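Derness Cell Working Group
Minutes of the August meeting
Held in the upstairs meeting room, Butent, 2 pm

Present: Amra Radonjić (chair), Tihomir Stan (cell upkeep, minutes), two operators from the early shift, one from the late shift, Drotar service desk (by phone, items 3 to 5)
Apologies: Omerović, who sent written comments on item 6

1. Minutes of the last meeting

Agreed as a correct record with one change. Item 4 should say that the left wrist module was swapped, not the right. Tihomir has altered the file copy.

2. Matters arising

2.1 Spare straps. Delivered and in the drawer under the printer. The elastic is the same width as before but a bit stiffer. Operators are asked to wear them in for a shift before saying whether they like them.

2.2 Label printer. Still prints the second line too low. Amra has asked for a replacement ribbon. If that does not fix it the printer goes back.

2.3 Booking sheet. The late shift said the sheet on the door and the one on the shared drive did not match on two occasions. The door sheet will go. The shared drive is the one to use.

3. Fault 829, left side dropping out

Tihomir reported. The left controller was losing its place for a second or so at a time, mostly when the operator brought both hands together in front of the bag. It would come back without anyone touching it, so it had been put down to a tired battery and the battery had been changed more than once.

He went through it on the bench over a few evenings. Batteries were fine. The controller was fine when held still or moved slowly, and fine with the glove off. With the glove on and the hand turned palm up, the plug on the left lead was being levered sideways against the edge of the strap. Pulling on the lead by hand gave the same dropout each time.

What was done:

The left lead was replaced from stock and the old one thrown away.
The plug now points back along the forearm. It used to point out to the side.
A clip was fixed to the strap to take the pull before it reaches the plug.
The slack between the clip and the module was set with the elbow bent and the hand at the far side of the table.

The work used for checking was the pocket job, with the small green tube and the black bag, as it needs both hands close together and a good deal of turning of the wrist.

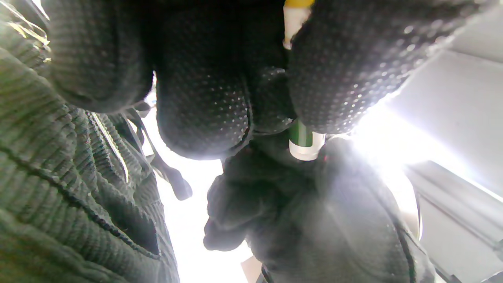
The check run was 110 repeats, split between two operators, and the log shows no dropouts on either side. Amra asked whether the right lead ought to be changed as well. Tihomir thought not for now. It is newer, and he has pointed its plug the same way and added the same clip. He would sooner leave it alone and see.

Drotar said they had heard of the same thing from one other site and would send their drawing of the clip. Ours is a cable clip from the parts bin with the corners filed down. The operators were content with it but said it catches on long cuffs. Bare forearms or tight sleeves when the gloves are on, please.

Fault 829 to stay open until the next meeting and then be closed if there is nothing new in the log.

Action: Tihomir to watch the log and report.
Action: Drotar to send the clip drawing.

4. Mounting of the controllers on the gloves

4.1 There was a long talk about this. The early shift and late shift have been strapping the controllers on slightly differently. The late shift has them further up towards the knuckles, which is easier to put on single-handed. The early shift has them further back. Both work, but the offset stored in the software suits only one, so whoever comes on second gets a hand that sits a little off and has to redo the alignment.

4.2 Agreed to use the early shift position for both. The face of the controller sits flat on the back of the hand with the stick and buttons facing up. The strap goes round the palm below the fingers and is done up with the hand open, then checked with a fist. If the controller moves when you make a fist it is too loose.

4.3 The order for kitting up was written down at the meeting and will be put on the wall by the cell:

Put both gloves on and pull the fingertips right down.
Left controller first, then right. Get someone to do the right one for you if they are free.
Wrist modules on last, label side out, so the number can be read without taking them off.
Plug in the left, wait for the tone, plug in the right.
Lay both hands flat on the table and hold them there until the software says ready.
Pinch thumb and first finger together on each hand. If the hand on the screen does not close, undo the strap and start that side again.

4.4 The last step was added by the late shift. They find that a poor fit shows up at once with the bag zip, where the pull is small and the fingers have to meet properly. It was suggested that everyone do one opening and closing of the front pocket before starting to record. Agreed. It does not need to be logged. 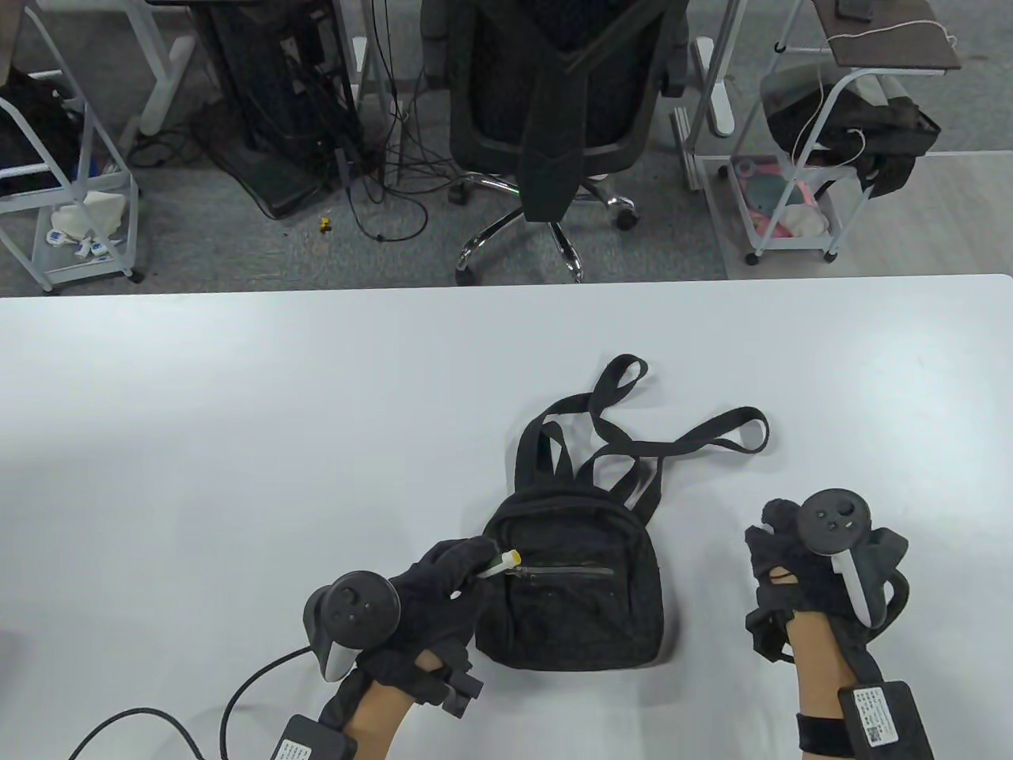
5. Gloves

5.1 Wear. The dotted gloves are lasting better than the plain ones did. The dots go first on the tip of the first finger and the side of the thumb, and once they have gone the zip pull starts to slip. Tihomir had been changing gloves when they looked bad. He would like a rule. After some discussion it was agreed to change a pair at 400 zip cycles or when a bare patch can be felt at the fingertip, whichever comes first. The cycle count is already in the log, so there is nothing extra to write down.

5.2 Fit. One operator finds the medium too long in the fingers, and the loose end gets caught in the zip. Smalls to be ordered. Until they come, fold nothing and tape nothing. Tape was tried and left glue on the tube, and the tube then stuck to everything else.

5.3 Washing. Gloves have been coming back from the wash with fluff on the seams. Wash them inside out, on their own, and dry them flat. Not on the heater. Drotar agreed with this and said that heat lifts the dots.

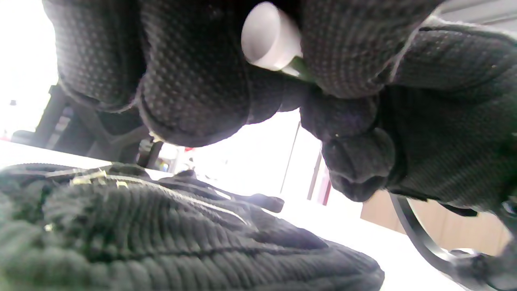
The late shift asked if gloves could be kept by person, with a named bag on the hook for each operator. Amra was in favour. It would also settle the matter of who has been wearing which size. The bags will be bought out of the small items budget.

Action: Tihomir to order smalls and replacement pairs.
Action: Amra to buy named bags.

6. Table, cables and floor

6.1 Omerović's written comments were read out. The main one was that the tower and its leads should be off the carpet. The leads by the chair have not been tidied since the tower was moved, and the chair castors run over them when it is pushed back. Agreed that this has gone on long enough. Tihomir will lift the tower on to a low stand and put the leads into a sleeve, with the hand leads kept apart from the mains.

6.2 Omerović also asked for the hand leads to be taken up to an overhead hook. This was tried in the spring. It kept the table clear but the weight of the lead pulled upwards on the wrist, and two people complained of sore forearms. The leads stay where they are, coming in from the near edge of the table. They must lie on the operator's side of the bag. If a lead gets under the bag, stop and move it.

6.3 The white carts either side of the chair are collecting things that are nothing to do with the cell. Personal bags to go in the lockers. Anything left on the carts at the end of the month will be put in a box by the door.

6.4 Table top. Wipe down at the start of each shift with the spray and a dry cloth. The scourer is not to be used. It has left a dull patch at one corner.

Action: Tihomir, stand and cable sleeve.
Action: all, clear the carts.

7. The pocket job

7.1 Start position. The log notes have been vague about where the bag begins. Agreed: bag on its back, top pointing away from the operator, a little to the right of the middle of the table, with the straps laid out clear of the pocket. The pull is at the left-hand end when the job starts.

7.2 The tube. The operator should have the tube up off the table and in front of the bag before going for the pocket. Some have been rolling it along the table and scooping it in, and that makes a poor record of the hands.

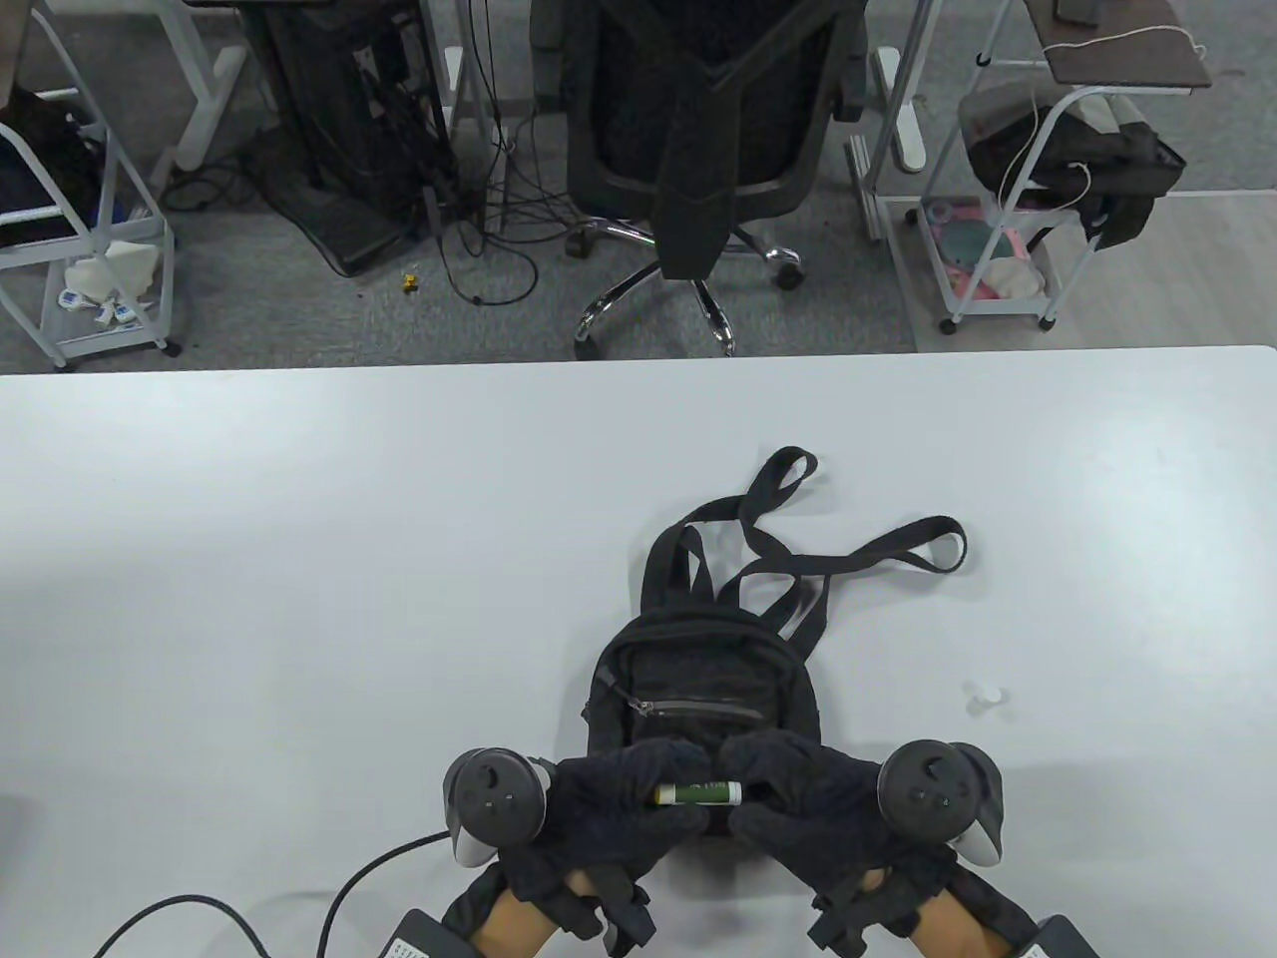
Derness cell, pocket job: tube held up in front of the bag.

7.3 Spare bags. The zip on the present bag is still good. Amra has one more of the same model in the store and will try to get another. Changing to a different bag part way through a batch should be avoided. If it has to be done, start a new batch.

7.4 Anything on the table that is not part of the job should be taken off before recording, small items included.

8. Upkeep rota

Tihomir is away for part of next month. One of the early shift operators will do the weekly check in his place: straps, clips, plugs, glove tips, battery charge, and a look at the log for dropouts. The check sheet is in the red folder. If a plug feels loose, swap the whole lead and put the old one in Tihomir's tray with a note of which side it came from. Do not try to bend the contacts.

Amra asked for the charger to be moved away from the window. This was done straight after the meeting.

9. Any other business

The late shift asked for a second stool. Amra will look in the store.

The kettle in the meeting room trips the socket if the projector is on. Reported to the building office.

10. Next meeting

Same room, same time. Item 3 to be taken first so that Drotar can ring off early.

Meeting closed at 3.25 pm.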